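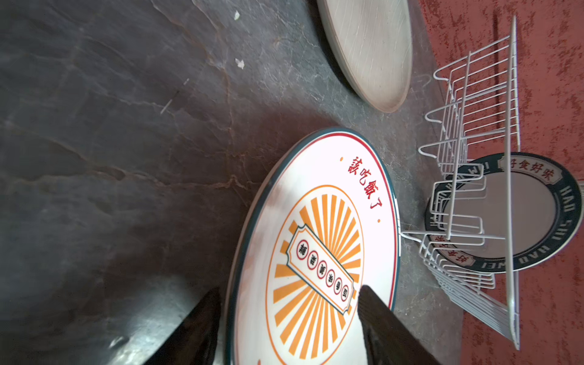 Unit 4: Decorated tableware and the printed transfer

Reading time: 6 minutes

In Unit 3 we finished with the hand painter. In this unit we look at how a picture comes on to a plate when no brush is used, or almost no brush. Most of the decorated plates which you have at home were made in this way, also the ones that look old. Please read the notes before the class and bring one plate if you can. It may be cheap, and it may be chipped.

1. What a transfer is

A transfer is a picture printed first on a sheet of paper and then moved to the pot. In the older method the printer took a copper plate with an engraved design, rubbed warm colour into the lines, cleaned the surface, and pressed a thin tissue paper on it. The tissue was laid on the pot while the colour was still sticky. It was rubbed hard from the back with a brush, and afterwards the paper was washed away with water. The colour stayed, because it contained oil and the water could not take it.

In the newer method the picture is printed on a special paper covered with a gum, and a layer of clear lacquer goes on top. You put the sheet in water, wait until the picture slides, and place it on the glazed ware. In the kiln the lacquer burns away and the colour melts into the surface of the glaze. In English this sheet is called a decal, a waterslide transfer, or in older factory talk a litho. In your essays please choose one word and keep it.

2. Under the glaze and over the glaze

This is the distinction that students mix up most often, so I repeat it from Unit 2.

Underglaze: the print is put on the body before the glaze. The glaze covers it like a window. The colour is well protected, but it must survive the hot glaze firing, and for a long time only few colours could do this. Cobalt blue was the safest. For this reason so much early printed ware is blue.

Overglaze (also called on-glaze): the print is put on the finished glaze and fired again at a lower heat. Many more colours are possible, including bright reds and oranges. The weak side is wear. Knives scratch it, and strong washing powder makes it dull.

In-glaze: a later method between the two. The print is put on the glaze but fired so hot that it sinks in. Hotels and canteens like this one very much.

A simple test: hold the plate nearly flat in front of your eye, towards a window. If the light runs over the picture without a change, the print is probably under the glaze. If the picture has its own shine, or you feel a small step with the fingernail, it is probably over.

3. How to recognise a print

Look for the following signs. One sign alone does not prove much.

- Dots. A modern colour print is often built of small dots, which you can see with a simple magnifier. A painter does not make such dots.
- Joins. On a round plate the border was often cut from a long strip, and somewhere the strip must meet itself. Look for a leaf which stops too early or a flower with half of its head missing.
- Folds. Tissue is thin and makes small creases. They show as a white or a double line.
- Exact repetition. If two flowers have the same mistake, they come from the same printing plate.
- Bubbles. Air under a waterslide transfer gives little round empty places after the firing.

Be careful with mixed work. Many factories printed only the outline and gave it to workers who filled in the colour by hand. Such ware is correctly called "printed and painted" or "print and enamel". The backstamp may say "hand painted", and this is not a lie, but it is only one half of the truth.

4. Case: the Pasmont kitchen pattern

For the seminar we use a factory service, Pasmont, made by the firm Böttcher at its works in Lekadier. It is a good case for us because the works kept its order books and a part of the printing sheets.

The first version had a single colour, brown, under the glaze. It showed kitchen things: a jug, a pair of scales, a bunch of onions. The border and the centre were two separate transfers. In the order book the firm allows 80 sheets of centres for one day at one bench, and the women who laid them were paid by the piece. Plates with a crooked centre went to the seconds shop at the gate, so the crooked ones are today easy to find in Lekadier and the straight ones are easier to find in other places.

The second version was on-glaze and had four colours. The onions became orange. The designer of this version also moved the jug nearer to the rim, which was a mistake, because on the curved part of the plate a flat sheet does not want to lie. Nearly all the jugs I have examined have a small crease by the handle. When I bought my first one I believed that it was a crack in the drawing, and I described it so in my card index. I have left the card as it is.

The third version was a revival, ordered by the shop chain Bernent, which wanted something "like grandmother's". It was sold in boxes of 2 plates, in-glaze. The drawing was made again from a photograph of a worn plate, and therefore the worn places are printed too. This is very useful for dating: if the wear looks the same on every plate, you have the Bernent edition.

5. Nostalgia as a style

The kitchen pattern brings us to a wider question. Why does a factory with modern machines print a picture that pretends to be old? Three points for discussion.

First, food pictures on plates are older than the fashion for them. Dessert services with painted fruit were normal in wealthy houses, and the cheap print took the idea to other tables.

Second, the word "retro" is about a borrowed past. The buyer often does not remember the original. She remembers a film, an advertisement or an aunt's cupboard.

Third, the colours are chosen to look faded already. Cream in the place of white, brick in the place of red. Ask yourself if the old objects were really so soft in colour when they were new. The printing sheets from Lekadier were kept in a dark drawer, and they are very bright.

6. Care and handling in class

Hold a plate with both hands, never by the rim alone. Take off rings. Do not put one decorated plate directly on the other, but lay a paper between them. Do not soak on-glaze ware, and never put a repaired piece in hot water. The magnifiers stay in the room.

7. Task for next time

Write 200 words on one decorated plate. Say which method you think was used and give at least two signs from section 3. Make a drawing of the join if you find it. Please do not tell me if the plate is beautiful. The seminar part takes 45 minutes, and everybody should have time to show the plate and answer one question from the others.

Words to learn: backstamp, biscuit, body, decal, enamel, seconds, tissue, waterslide.

We use cookies to remember your settings. By continuing to read you accept this. Accept / Settings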